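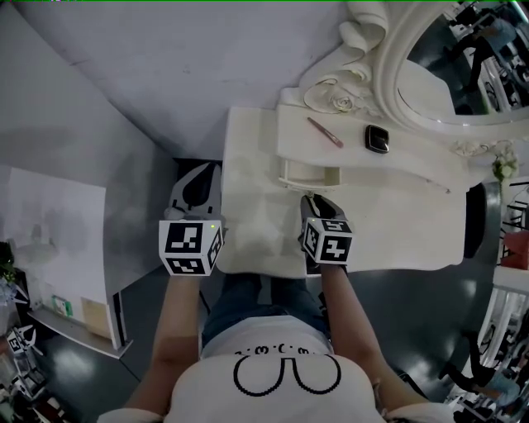
Clulska drew again, nil–nil at Firton, and the gap to safety is still four points. I stayed in and listened to it on the radio, which cut out twice in the second half. The white T-shirt with the black cartoon face got another outing, over jeans as usual, and it has yet to bring us a win. The gate was given as 3479, with 882 of ours in the away end — not bad for a wet night and a 40 mile trip. We had one shot on target. The left-back went off at half-time with his hamstring and I can't see him playing again before April.

Nustville lost as well, so no harm done there. Juntunen Park next, and they want 1000 of us to travel. I haven't decided yet. The coach leaves at 7 in the morning.

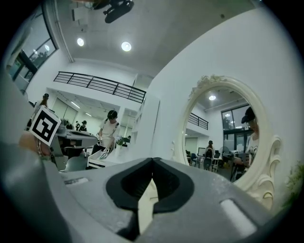 Later, 10.40 pm

Manager still in his job according to the local news. Bed.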